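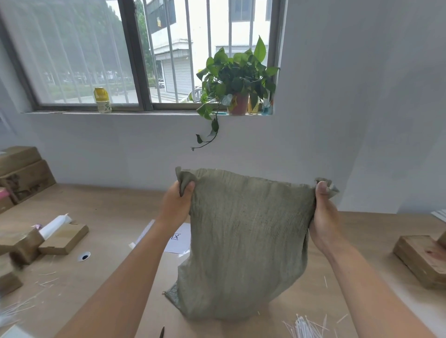 A woven sack held up by its top corners at the Cuvallow worktable.

CUVALLOW OPENS A SACK SWAP AND MENDING TABLE IN APRIL

I'm Eun-seong Heo, I run Cuvallow, and I have wanted to send out this announcement for ages! Starting in April we're taking in used woven sacks — the tough polypropylene kind that feed, rice and sand come in — and giving them another go-round.

Bring us up to 12 sacks per visit. Shake them out first, please (I sweep the floor here). We check the corners and the rim, trim any frayed threads, fold the sacks flat and tie them in bundles. You can take a bundle home for 2 dollars, or swap sack for sack and pay nothing.

Last season we tried this out quietly with the garden group at Flendlow and 283 sacks came through the door. Most went back out for leaves, potatoes and firewood, and one lady lined a whole chicken run with hers, which I loved.

Ondieki is supplying the twine and the big needles, and Darier is lending us shelves for the folded stock. Thank you both!

Find us at 1803 Darier Road, upstairs, mornings only. If your sack has a split seam, bring it anyway and I'll show you the stitch I use.

Press contact: Eun-seong Heo, Cuvallow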